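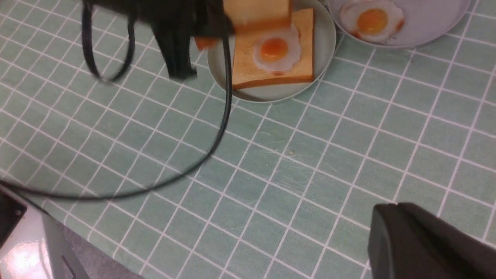

Slide 1. Leave it up while people find seats.

Breakfast is the shift I know best, so breakfast is what I will talk about. Thank the organisers, say I run morning service at Marras, one of the Tusteck sites, and that nobody at Tusteck has seen these notes. Ask for hands: who has worked a breakfast pass? Who has bought equipment for one? Usually very few hands go up twice. Then point at the screen. One egg on its toast, another slice up in the gripper, and an egg on the next plate with no toast at all. Ask the people who put their hands up first what they would be looking at. They will say the plate without toast. That is what a cook sees, and it is most of my talk.

If the clicker fails, the laptop is on the left. Water under the lectern.

Slide 2. What we were told

Read the line from the Zander brochure out loud, slowly: "Frees your team for the work that matters." Let it hang a bit. Then ask which bit of breakfast doesn't matter. I have asked this in three meetings and have had three different answers, and one of them was toast.

Our numbers, so people have something to hold on to:

Marras does 2,000 breakfasts in a full week. There are 29 of us on the kitchen rota, counting part-timers and the people who only do early mornings. The plan was to put plating at one station on an arm and move two people from that station to "guest-facing duties". No job losses. I want to be fair about that, it was said clearly and it was put in writing.

What was not put in writing was what guest-facing duties are at ten past six in the morning. Pause here. In practice it meant wiping the juice machine and being asked where the toilets are. Both of them had been good cooks.

Slide 3. The job on paper and the job as done

On paper plating an egg on toast is four lines. Toast on plate. Egg on toast. Check. Pass. I have the sheet, I can hold it up.

Now what a person does in the same moment (take this part at a walk, don't rush it):

Looks at the toast and bins it if it is burnt underneath.
Hears the next order being called and starts reaching for it.
Notices that the new starter has gone quiet.
Turns the plate so the chipped side is away from the guest, or pulls it out of use.
Says "egg's cold, do me another" without looking round.

None of that was on the sheet, so none of it was in the price. When the arm took over the four lines, the rest had to land on somebody. It landed on the person standing next to the arm.

Aside if there is time: the supplier's word for this person is "supervisor". The pay grade did not change. I asked.

Slide 4. Bread

People laugh when they see this slide title. Let them.

Bread is soft, it varies from slice to slice, and it tells you things through your fingers. Fresh sliced white goes in under your thumb. Day-old doesn't. A cook picks up the slice and knows, and has already decided whether it is for toast or for crumbs. Ask the room how much they would press on a slice of bread to pick it up. They can't tell you, and they all do it right every morning.

So when somebody shows you a gripper on a slice, ask how it deals with the soft end of the loaf. Ask what happens to the slices it marks. Ask who eats them. At Grestis, our sister site, the answer to the last one was the night porters, which I suppose is a benefit of a kind.

I am not saying it can't be done. I am saying that "handles bread" on a spec sheet is two words covering a great deal of ground, and it is usually the breakfast staff who get sent out to walk across it. 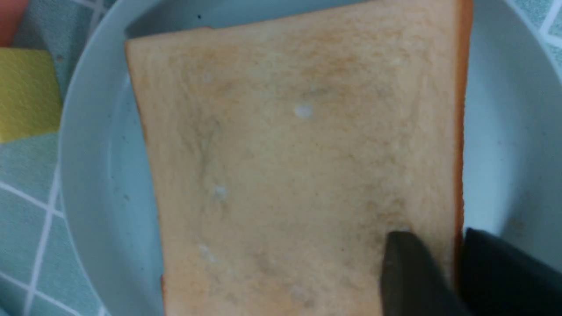 Slide 5. Who waits for whom

This is the part I care about most. Slow down.

Before, the slowest thing at the station was the grill. Everybody knew it, and the talk and the jokes and the cleaning down all fitted into the gaps the grill left you. Now the pace is set by the arm. Our cycle was 48 seconds a plate on a good morning. A decent cook beats that half asleep. So people who were used to working ahead found themselves standing with a plate in their hand, waiting to be let in.

You would think standing still is a rest. Ask anyone who has done it. You can't start another job because you will be wanted back in under a minute. You can't chat because you are listening for the stop tone. Two people told me they went home more tired, and both of them were doing less.

Then the other side of it, and do say this, because it is true. One of our older cooks has bad wrists and had been hiding it. She was glad of the change. She said she would take boredom over the strapping. I have no clever reply to that and don't want one.

Slide 6. The mess

Short slide. Cables. Wherever there is an arm there is a cable, and wherever there is a kitchen there is grease and somebody in a hurry. Ask your supplier who cleans the cable, how often, and with what. Ask to see it next to a live service with all the plates out. A tidy showroom with one plate on the counter tells you very little. 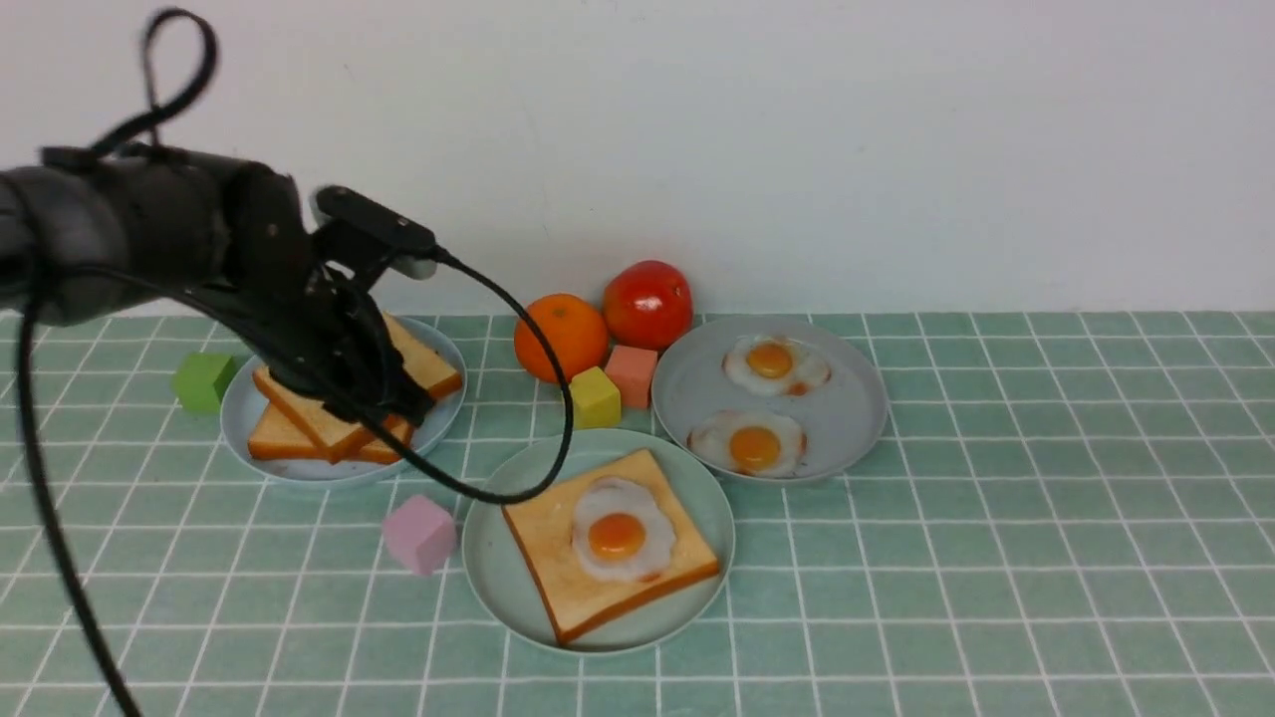
Slide 7. One egg on toast at the front, two eggs on the plate behind it, toast still in the fingers, cable across the counter.

Say: look at how much is going on there for such a small order. Then look at the right-hand half of the counter with nothing on it. In my kitchen that space is where the next orders would be stacked up.

Slide 8. What I would ask for

Keep this practical. They can photograph the slide.

A trial during your worst hour of the week, on your own plates. Ours was run in the quiet bit after nine and everyone was very pleased.
The odd jobs written down before anyone signs, by the people who do them, on paid time.
A name for the new job and a rate to go with it.
A way of going back. Our contract had a clause for extending and a clause for upgrading. I could not find one for stopping.

Likely questions

"Isn't it going to get better?" Probably. Then it can be paid for when it is better. The staff are being paid by the hour now.

"Would your team vote to get rid of it?" Some would. It was never put to a vote, in either direction.

"Are you against robots?" Say no. We have a dishwasher and I would fight anyone who tried to take it away.

"What did Zander say?" They said thank you for the feedback and sent a man in September to move the arm a little to the left. It is easier to get to the fridge now.

Finish by twenty to four, the room is booked after us. Leave the printed rota sheets by the door.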